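공유 5 · 인쇄하기

이 사이트는 쿠키를 사용합니다. 계속 읽으시면 쿠키 사용에 동의하는 것으로 봅니다. [동의] [설정]

집에서 트레이딩 카드를 보관하고 손질하는 방법

2025년 12월

겨울이 되면 저는 카드를 모두 꺼내서 다시 정리합니다. 우리 집은 여름에는 습하고 겨울에는 난방 때문에 건조합니다. 카드는 종이이기 때문에 이 두 계절을 다 싫어합니다. 이번에 정리하면서 제가 쓰는 방법을 적어 두었습니다. 한국어는 제 모국어가 아니라서 표현이 조금 이상한 곳이 있을 수 있습니다. 뜻이 통하지 않으면 댓글로 알려 주십시오. 고치겠습니다.

저는 주로 Trimino를 합니다. 그래서 예를 들 때 Trimino 카드가 나오지만, 보통 크기의 카드라면 다른 게임도 거의 같습니다. 비싼 카드만 모으는 분보다는 카드로 게임을 하는 분에게 맞는 글입니다.

시작하기 전에 준비할 것

식탁을 마른 수건으로 닦고, 그 위에 깨끗한 천을 한 장 깝니다. 저는 오래된 베갯잇을 씁니다. 게임용 매트도 좋지만 매트의 고무에서 냄새가 나는 제품이 있어서, 카드를 몇 시간씩 올려 두는 일에는 천을 더 좋아합니다. 손은 비누로 씻고 완전히 말립니다. 핸드크림은 정리가 끝난 뒤에 바릅니다. 이 순서를 틀려서 뒷면에 지문이 남은 카드가 저에게 아직 있습니다.

음료는 다른 탁자에 둡니다. 뚜껑이 있는 컵도 다른 탁자에 둡니다. 차가운 컵의 바깥에 생기는 물방울이 천에 스며들면 눈에 잘 안 보입니다.

슬리브를 씌우는 방법

새 슬리브는 봉지를 열고 바로 쓰지 마십시오. 먼저 한 묶음을 손에 잡고, 카드를 섞는 것처럼 가볍게 휘어서 서로 떨어지게 합니다. 입구가 붙어 있는 슬리브에 카드를 억지로 넣으면 모서리가 먼저 다칩니다. 입구를 엄지로 살짝 눌러서 벌리고, 카드의 한쪽 모서리를 먼저 넣은 다음에 반대쪽 모서리를 넣습니다. 두 모서리를 동시에 밀어 넣는 사람이 많은데, 저는 그렇게 해서 성공하는 날도 있고 실패하는 날도 있었습니다.

이중 슬리브를 쓸 때에는 안쪽 슬리브의 입구가 아래로 가고 바깥쪽 슬리브의 입구가 위로 가게 합니다. 먼지가 들어가는 길이 길어집니다. 안쪽 슬리브에 들어간 공기는 바로 빼지 말고, 덱 전체를 다 씌운 다음에 두꺼운 책 밑에 하룻밤 두십시오. 손가락으로 하나씩 누르면 카드의 가운데가 휘는 경우가 있습니다. 책은 카드보다 넓어야 하고, 표지가 평평해야 합니다. 표지에 글자가 볼록하게 나온 책은 쓰지 않습니다.

저는 Warraich의 무광 슬리브를 씁니다. 손에 덜 미끄럽고 조명 아래에서 글자를 읽기 쉽습니다. 단점은 뒷면이 빨리 닳는 것입니다. 자주 쓰는 덱의 슬리브는 철마다 바꾸고, 벗겨 낸 것은 버리지 않고 토큰이나 연습용 카드에 씌웁니다. 슬리브를 한 봉지만 사지 마시고 같은 색을 두 봉지 사십시오. 같은 이름의 같은 색도 나중에 사면 조금 다를 때가 있고, 대회에서 그 차이를 지적받을 수 있습니다.

슬리브가 더러워졌을 때

카드가 들어 있는 상태에서 물티슈로 닦지 마십시오. 물이 입구로 들어갑니다. 마른 안경 닦는 천으로 위에서 아래로, 입구의 반대 방향으로 닦습니다. 끈적끈적한 것이 묻어 있으면 그 슬리브는 포기하고 새것으로 바꾸는 편이 빠릅니다. 저는 전에 알코올로 닦아 보았는데, 투명한 앞면이 흐려져서 결국 다시 씌웠습니다.

카드 자체에 먼지가 붙었으면 부드러운 화장용 붓으로 털어 냅니다. 새 붓이어야 합니다. 입으로 불면 침이 튑니다. 조심한다고 생각해도 튑니다.

분류는 어떻게 하면 좋은가

처음에 저는 발매 순서로 분류했습니다. 보기에는 아주 멋있었는데 덱을 만들 때 불편했습니다. 카드의 그림과 색깔은 기억이 나지만 어느 세트에서 나왔는지는 기억이 나지 않기 때문입니다. 그다음에는 이름 순서로 해 보았고, 이 방법은 새 카드를 넣을 때마다 상자 전체를 밀어야 해서 한 달 만에 그만두었습니다.

지금은 색깔로 먼저 나누고, 그 안에서 비용으로 나누고, 그 안에서는 나누지 않습니다. 마지막 단계까지 완벽하게 하려고 하면 유지할 수가 없습니다. 덱을 해체한 날에 피곤해도 원래 자리에 돌려놓을 수 있는 정도가 좋습니다. 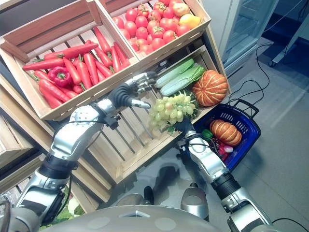 카드를 색깔별로 나눌 때에는 한 칸에 한 가지 색만 넣고, 칸 앞에 칸막이 카드를 세웁니다. 여러 색이 섞인 카드는 따로 칸을 만듭니다. 어려운 것은 비슷한 색이 잘못 들어간 경우입니다. 토마토 더미 위에 놓인 노란 과일은 멀리서도 바로 보입니다. 그런데 주황빛 당근 사이에 들어간 빨간 피망은 한 번 더 보아야 합니다. Trimino에서는 적색과 주황색의 테두리가 그런 관계입니다. 저는 이 두 색의 칸을 옆에 붙여 두지 않고, 사이에 녹색 칸을 넣습니다. 그리고 분류가 끝나면 카드를 부채처럼 펴서 테두리만 빨리 훑어봅니다. 글자를 읽으면서 확인하면 시간이 많이 걸리고, 도중에 카드 내용이 재미있어서 정리가 멈춥니다.

칸막이 카드는 살 필요가 없습니다. 시리얼 상자를 카드보다 손톱만큼 높게 잘라서 쓰면 됩니다. 인쇄된 면이 카드에 닿지 않게 흰 종이를 한 장 붙입니다. 위쪽 모서리는 가위로 둥글게 자르십시오. 뾰족하게 두면 손이 긁히고, 이웃한 카드도 긁힙니다. 글씨는 연필로 씁니다. 분류 기준은 반드시 바뀌기 때문에 지울 수 있어야 합니다.

상자를 고를 때

종이 상자와 플라스틱 상자 중에서 무엇이 좋은지 자주 질문을 받습니다. 저는 습기가 적은 방에서는 종이 상자를 권합니다. 가볍고, 싸고, 옆면에 바로 글씨를 쓸 수 있습니다. 다만 위로 많이 쌓으면 맨 아래 상자의 뚜껑이 내려앉아서 카드 윗면을 누릅니다. 그래서 저는 바닥에 두 층까지만 쌓고, 나머지는 선반에 올립니다.

상자에 카드를 너무 꽉 채우면 꺼낼 때 손톱이 모서리를 칩니다. 너무 비워 두면 카드가 비스듬히 누워서 그 모양대로 휩니다. 손가락 하나가 들어가는 자리를 남기고, 그보다 많이 남으면 접은 종이나 스펀지로 채웁니다. 스펀지는 색이 없는 것으로 하십시오. 검은 스펀지가 오래되어서 가루가 된 상자를 정리한 적이 있는데, 가루가 카드 옆면에 묻어서 저녁 내내 붓질을 했습니다.

제 상자는 Godau라는 작은 공방에서 주문한 것입니다. 나무 상자이고 안쪽에 천이 붙어 있습니다. 솔직히 말하면 종이 상자보다 카드를 더 잘 보호하는지 저는 모르겠습니다. 뚜껑이 천천히 닫히는 것이 마음에 들어서 계속 씁니다. 새 나무 상자를 사셨다면 카드를 바로 넣지 말고, 뚜껑을 열어서 니스 냄새가 없어질 때까지 기다리십시오. 제 것은 오래 걸렸습니다.

습기와 휜 카드

반짝이는 카드는 앞면에 얇은 필름이 있어서 종이만 습기를 먹거나 잃습니다. 그래서 휩니다. 앞으로 오목하게 휘었는지 뒤로 휘었는지 먼저 보십시오. 우리 집의 경우에 여름에는 주로 한 방향으로 휘고, 난방을 시작하면 반대 방향으로 돌아옵니다. 가만히 두어도 계절이 바뀌면 펴지는 카드가 있으니 급하게 손으로 반대로 꺾지 마십시오.

여름에 휜 카드는 뚜껑이 있는 통에 실리카겔과 함께 넣습니다. 작은 봉지 다섯 개 정도를 바닥에 깔고, 그 위에 종이 타월을 덮고, 카드를 슬리브 없이 올립니다. 실리카겔이 카드에 직접 닿으면 봉지 모양의 자국이 남을 수 있습니다. 하루에 한 번 열어 보고, 평평해지면 바로 꺼냅니다. 너무 오래 두면 이번에는 반대로 휩니다. 꺼낸 카드는 슬리브에 넣고 책 밑에 하룻밤 둡니다.

다리미, 헤어드라이어, 전자레인지를 쓰는 방법이 인터넷에 있습니다. 하지 마십시오. 저는 드라이어를 시험해 보았고 그 카드는 지금 책갈피입니다.

평소에는 상자마다 습기 제거제를 하나 넣고, 겨울에는 뺍니다. 겨울에 그대로 두면 지나치게 건조해집니다. 상자를 두는 자리는 바깥벽에 붙은 선반을 피하고, 보일러 배관이 지나는 바닥도 피합니다. 옷장의 중간 칸이 저에게는 가장 좋았습니다. 옷장에 방충제가 있으면 카드 상자는 다른 곳에 두십시오. 냄새가 오래갑니다.

바인더를 쓸 때

고리가 있는 바인더는 고리 옆의 카드에 눌린 자국이 생깁니다. 가능하면 고리가 없는 것을 고르고, 이미 있는 것을 쓰고 싶으면 고리에 제일 가까운 줄을 비워 두십시오. 카드를 옆에서 넣는 주머니가 위에서 넣는 주머니보다 안전합니다. 바인더를 거꾸로 들어도 카드가 떨어지지 않습니다.

한 주머니에 카드를 등을 맞대고 두 장까지는 괜찮습니다. 그보다 많으면 주머니가 늘어나고, 늘어난 주머니는 다시 줄지 않습니다. 바인더는 책장에 세워 두되 양쪽에서 가볍게 받쳐 줍니다. 혼자 비스듬히 서 있으면 안의 페이지가 전부 한쪽으로 처집니다.

교환용 바인더와 보관용 바인더는 꼭 색이 다른 것을 쓰십시오. 저는 Pero라는 가게의 모임에 갈 때 급하게 나가다가 보관용을 들고 간 적이 있습니다. 교환하지 않을 카드를 하루 종일 설명하는 것은 힘든 일입니다.

모임에 가져갈 때

덱 상자는 가방의 등 쪽 주머니에 넣습니다. 물병과 같은 칸에 넣지 않습니다. 비가 오는 날에는 덱 상자를 지퍼백에 한 번 넣고, 실내에 들어가서 바로 꺼내지 말고 잠깐 기다렸다가 엽니다. 추운 곳에서 따뜻한 곳으로 들어가면 슬리브 겉에 김이 생깁니다.

집에 돌아오면 덱의 장수를 세고 나서 잡니다. 다음 날 세면 가게에 전화하기가 늦습니다. 상대방의 카드가 제 덱에 섞여 온 적도 있습니다. 슬리브 색이 같으면 쉽게 일어나는 일이라서, 저는 덱마다 한 장씩 덱 이름을 쓴 종이를 슬리브에 넣어서 같이 둡니다. 뒤에는 제 연락처를 써 놓았습니다.

많이 나오는 흔한 카드

흔한 카드가 상자에 넘치면 같은 카드를 필요한 장수만 남기고 빼십시오. 남은 것은 고무줄로 묶지 않습니다. 고무줄은 옆면을 파고들고, 오래되면 카드에 녹아 붙습니다. 종이 띠를 둘러서 테이프로 종이끼리만 붙이면 됩니다. 저는 이렇게 묶은 것을 새로 시작하는 사람에게 줍니다. 줄 때에는 한 색만 주지 않고, 적당히 섞어서 바로 덱을 만들 수 있게 합니다.

찢어진 기본 카드는 슬리브 안의 받침으로 쓰면 좋습니다. 토큰을 종이에 그려서 앞에 넣으면 두께가 맞습니다.

다음에는 게임 매트를 세탁하는 방법을 쓰려고 합니다. 지금 시험 중이고, 한 장은 색이 조금 빠졌습니다.

새 글을 이메일로 받아 보시겠습니까? [이메일 주소] [구독하기]

댓글

익명
시리얼 상자 칸막이 오늘 만들었어요. 모서리를 둥글게 자르는 게 은근히 귀찮네요ㅋㅋ 그래도 플라스틱보다 글씨 쓰기 편해서 만족합니다.

지나가던 사람
실리카겔은 색 변하는 걸로 사면 언제 말려야 되는지 보여서 편합니다. 그리고 "카드에 녹아 붙습니다"는 고무줄이 녹는다는 말씀이시죠? 뜻은 통해요.

글쓴이
네, 고무줄이 녹습니다. 문장의 순서가 이상했습니다. 감사합니다.

익명
무광 슬리브 안쪽에 이중으로 쓰면 글자가 흐려 보이지 않나요? 저는 그래서 안쪽만 유광으로 씁니다.

글쓴이
조금 흐립니다. 저는 익숙해져서 괜찮지만 상대방이 불편하다고 하면 카드를 읽어 드립니다. 안쪽 유광도 시험해 보겠습니다.

익명
책갈피가 된 카드 뭔지 궁금합니다...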